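Guest Bathrooms, Plallthorpe Residence
Photo gallery — updated October 2, 2026

The Plallthorpe Residence provides furnished rooms for visiting staff and their families. Each of the 16 guest rooms on the upper floors has a private bathroom, and all were refitted in April to a single plan prepared by the Cieślak office. The pictures on this page are offered to guests who wish to know the facilities before they arrive.

Bathrooms are cleaned before each arrival and every second day during a stay. Guests who prefer a different schedule may leave word at the front desk.
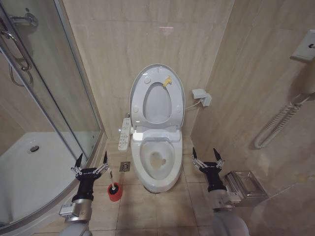

Electronic bidet toilet with side control panel. The brush is kept in the red holder beside the shower.

The toilet seat functions are operated from the side panel. A printed guide is placed in the desk drawer of each room. Guests are asked to leave the power cord connected at all times and to report any fault to the Mimico Street desk, extension 171.
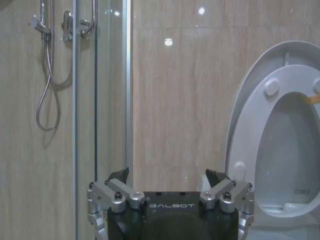

Glass shower enclosure and beige wall tile.

Wall tile was chosen for ease of cleaning. Abrasive powders and bleach must not be used on it — the approved product is Trokesitz neutral cleaner, supplied to housekeeping and available to long-stay guests on request. A charge applies for damaged tile.

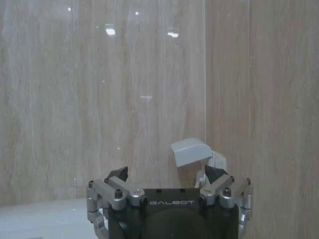
Long-stay guests, meaning those in residence for more than 2 weeks, may request a revised cleaning schedule in writing. Housekeeping will continue to inspect drains and fixtures once a month. Requests are answered within one working day.

Room rates and the booking form are found under Reservations.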